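Open day at the Irkivbridge simulation lab

On 17 August 2019 the robotics workshop in Irkivbridge opened its doors to the public, and our club went there with 37 people from Cesville. Most of us expected to see machines made of metal. What we saw first was a large projection screen and a row of desks, because the group does most of its work with a simulated robot in a simulated home. The task of the day was a door, seen once from close to the gripper and once from the robot's own body.

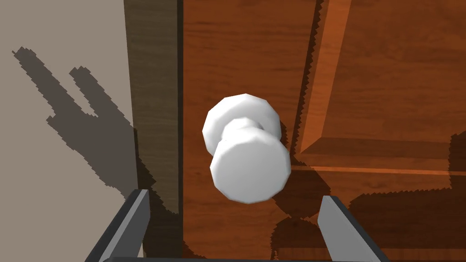
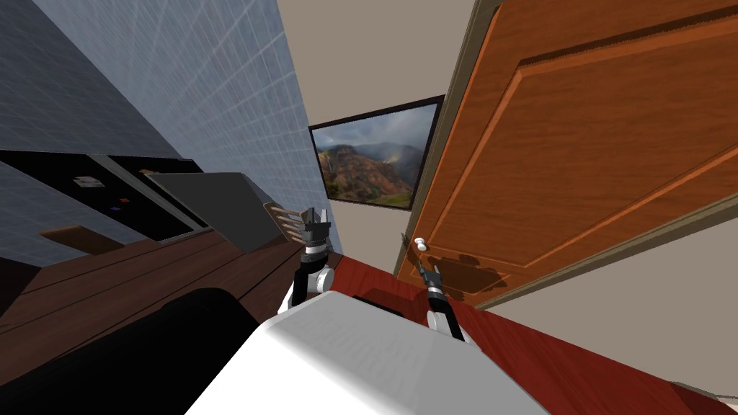 Why a door is difficult

Orestis Moschos, who guided our group, began with a question to the audience: how many of us had thought about a doorknob that morning? One hand went up, and it belonged to a locksmith. He then explained the problem in plain words. The gripper has two fingers, and a round knob has no good flat sides for them to hold. If the fingers close too high or too low, they slide off. If they close well but the wrist turns around a different axis than the knob, the grip becomes loose during the turn.

The control program is called Mokis. It receives the views from the simulated cameras and decides on the next small movement of the arm. The visitors asked why the knob looks so angular, with flat faces around the edge. Mr. Moschos answered that a simple shape is faster to calculate, and that the group prefers to have many quick attempts with a plain knob before they spend time on a beautiful one. The shadows are also calculated. In the close view one can see the shadow of the gripper on the wall beside the door frame, and its border has teeth like a saw. A girl in the first row liked this shadow more than the robot.

500 attempts in one night

During the night before our visit the computers had run 500 attempts at the same door. The starting position of the arm was changed a little each time. In 41 of them the fingers touched the door before they reached the knob, and the group had saved these for us to watch, which I found generous. Usually a laboratory shows its guests only the good ones. We watched several of these failures at slow speed, and Mr. Moschos stopped the playback whenever somebody raised a hand.

The discussion went on longer than planned. One question was about the second arm, and whether it could hold the door while the first one turns the knob. This is possible, but the two arms must then agree on their timing, and the work on it starts in January. Another visitor wanted to know if a program that has learned on a computer can open a real door. The answer was careful - sometimes yes, after more training, and real knobs have friction that is hard to copy.

Trying it yourself

After the break, visitors could steer the simulated arm with a hand controller. The station has the name Yusuf, after the street where the workshop had its first room. I needed 53 seconds to bring the fingers to the knob, and then I turned it in the wrong direction. The children were much faster than the adults, and they also had less respect for the paint on the door.

We thank the workshop for the patient answers and for the tea. Members who could not come with us may borrow the printed handout from the club shelf in Cesville. Please bring it back after two weeks - we received only four copies.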